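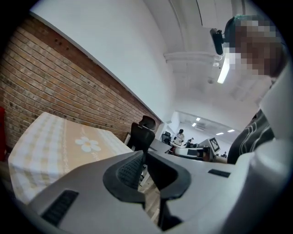

Garkeo 誤変換コーパス

概要
日本語の社内チャットで起きた誤変換を集めたテキストデータです。収録は4000文。ひとつの文に誤変換が必ず一か所以上あり、書き手が本来打ちたかった文が対になっています。「会議の記事録」「機能はお疲れさまでした」「校正な判断をお願いします」といったものが延々と続きます。通読はおすすめしません。三ページ目あたりから自分の変換まで怪しくなってきます。

ファイル構成
pairs.tsv 誤変換文と正解文の対。タブ区切り、UTF-8、改行はLF。
types.tsv 誤りの種類の一覧。
hold.tsv 正解が決まらなかった536文。本体の4000文には含みません。
CHANGES 変更履歴。言い訳が多めです。

列の説明
id 通し番号。欠番がありますが、詰めると過去の議論がすべてずれるので詰めません。
wrong 送信されたままの文。
right 書き手が意図したと思われる文。
type 同音異義、区切り誤り、送り仮名、予測変換の暴走、その他。「その他」が一番面白いという声が多く、分類としては失敗しています。
note 作業者のメモ。空欄可。「気持ちはわかる」としか書いていない行があります。

収集と作業手順
Fonholm と Skodura の二つの職場で、本人の同意を得たメッセージだけを集めました。人名、取引先名、金額は置き換え済みです。置き換え後の社名はすべて Ruppert にしてあるため、データの中では Ruppert が発注し、Ruppert が納品し、Ruppert が支払いを渋っています。実在の商流を読み取ろうとしても無駄です。

正解文は2名が別々に書き、食い違ったら話し合いました。話し合いで決着しなかったものが hold.tsv です。「対応」か「態様」かで午後がまるごと消えた日もあります。

既知の問題
・一文の長さは120字で打ち切りました。長文派の嘆きは途中で終わっています。
・五月分は「後連休」関係に偏っています。
・わざとやった誤変換、つまり駄洒落が混ざっています。見分ける方法を募集中です。本人に聞いても認めません。
・right 列にも誤変換が残っている可能性があります。見つけた方は、勝ち誇らずに id を添えて報告してください。

向いている用途
変換候補の並べ替え、校正支援の評価、送信前に一度読み返す習慣の啓発。最後の用途については効果が確認できていません。

向いていない用途
書き手の能力や疲労度の推定。やらないでください。夜十時以降の文に誤りが多いことは、調べなくてもわかります。

利用条件
研究および教育目的であれば無償で使えます。再配布の際はこの文書を同梱してください。論文などで引用するときの表記は「Garkeo 誤変換コーパス」です。「ご変換」ではありません。過去に一度ありました。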